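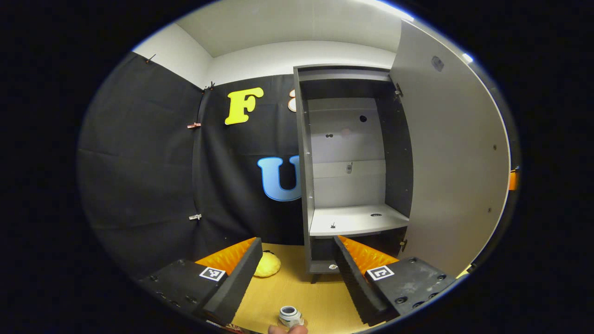
Harsh Sengar wrote to us in April asking why his gripper opening kept jumping to zero halfway through a recording, and whether he had broken something. He hadn't, and he was far from the only one, so we have put our answers together on one page.

What went wrong?

The Ciltance software works out how far apart the two fingers are by finding the square marker on top of each one. In version 6 we made a change that was meant to speed this up, and it had a nasty side effect. If one marker was lost for even a moment, the software wrote down "fully closed" and carried on without a word of warning. A robot trained on those recordings may learn to snap its fingers shut well before it reaches the cup, and you can imagine what that does to the cup!

How many of your own recordings were affected?

We went back through all 446 recordings in our Kushwaha cabinet set and found the fault in 48 of them. We have pulled those out and will share repaired copies once two of us have gone through each one by hand – slow work, but we would like to get it right this time.

Are my fingers or pads damaged?

Almost certainly not. The foam is meant to give a little, and it gets rumpled with use. Do take a look at the markers, though. If one is scratched, dirty or lifting at a corner, please replace it, and wipe both of them with a soft dry cloth before you start.

Does the room make a difference?

It can, I'm afraid. Strong light bouncing off a marker will wash it out, and reaching deep into a cabinet can leave it too dark to read. Try turning the nearest lamp away and opening the cabinet door as wide as it will go.

Is it safe to run a robot on a model I have already trained?

Please don't, at least not until you have checked the recordings behind it. If you have to test, run it at the lowest speed, keep one person at the stop button, and keep everybody's fingers well away from the gripper. We know it is tempting to reach in and straighten a cup while the arm is paused – please press stop first.

How do I check my files?

Update Ciltance, open your folder and choose "Recheck finger width". Any recording with a sudden drop is shown in red. Your original files are left alone, so there is no harm in running it more than once.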